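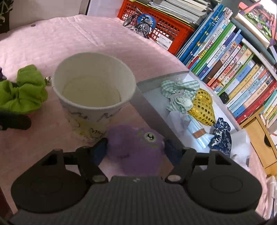 The Hellton radio telescope has picked up a pulsar whose signal drops out for hours at a time and then comes back at full strength. The source was first noticed in May by Nuala Doherty, a doctoral student, while she was checking old recordings for interference. It spins once every 129 milliseconds and showed nothing unusual until she compared longer stretches of data. Pulsars are the dense cores left behind when heavy stars explode, yet they are tiny by the standards of space. If the Sun were the size of the rim of a paper cup, like the one with the scribbled grey and black lines, a pulsar would be far too small to see beside it. Its beam can still be detected from thousands of light years away.

Ivan Tkachenko's group at Lallgate has now gone through 366 nights of observations. They found 2 kinds of gap, one short and one much longer – the longer kind is not explained by current models. Anoma Mondal will present the results at the winter meeting, and a further 1000 hours of telescope time have been requested.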